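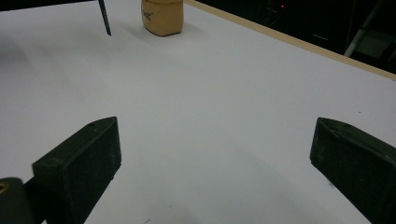
Henk Lambrechts
December 28, 2018

Well, the Christmas dishes are finally done, the relatives are on the highway home, and I've got a pot of tea and a whole afternoon, so I'm going to tell you about my grandmother's spice biscuits. It's a bit of a long one, sorry, get comfy.

Henk Lambrechts
My Oma baked them every year from October on (yes, October, she didn't trust December) and kept them in tins on top of the wardrobe, where she was sure we couldn't reach. We could reach. My cousin Amari was tall for her age and I was very good at holding a chair steady.

Henk Lambrechts
The recipe never got written down properly. What I have is the back of an envelope from Bakker, the grocer she used when she first came over, and it says: flour, butter, brown sugar, "the spices", milk if needed, bake until done. That's the lot. Thanks, Oma!

Henk Lambrechts
So I've been trying to get them right for years. First go was hard enough to shingle the roof. Second go spread into one enormous biscuit the exact shape of the tray, which the kids thought was the best thing I'd ever made and still ask for.

Henk Lambrechts
This year I rang Amari and we went through it together over the phone, her in her kitchen and me in mine, flour everywhere. She remembered that the dough sat overnight in the cold porch with a tea towel over it. I'd been baking it straight away all this time!

Henk Lambrechts
She also remembered 2 spoons of cinnamon to every one of anything else, and white pepper. White pepper! I'd have sworn on my life there wasn't any, but I put it in, and the smell when I opened the oven door just about had me sitting down on the floor.

Henk Lambrechts
We made 31 of them, a bit uneven, because I cut by eye and my eye isn't what it was. My dad ate one standing at the counter with his coat still on, didn't say a word, and took another. If you know my dad you know that's a speech.

Henk Lambrechts
For those asking: 100 grams of butter to start with and go up from there if the dough's crumbly. Dark brown sugar, the sticky kind. Roll it thinner than you think, and pull them out when the edges have a bit of colour and the middles still look underdone.

Henk Lambrechts
And to the lady from my old street in Braltlow who messaged to say her mum put orange peel in hers, I'd love to hear more about that, please do write. I'm going to try it with half the next batch and leave the other half plain so Dad doesn't get a fright.

Henk Lambrechts
Going to type it all up properly tonight and post a copy to Amari, with the envelope scanned in on the back. Now the tea's gone cold from all this typing, so I'm off to put the kettle on again. Happy new year when it comes, everyone, and thanks for reading all that!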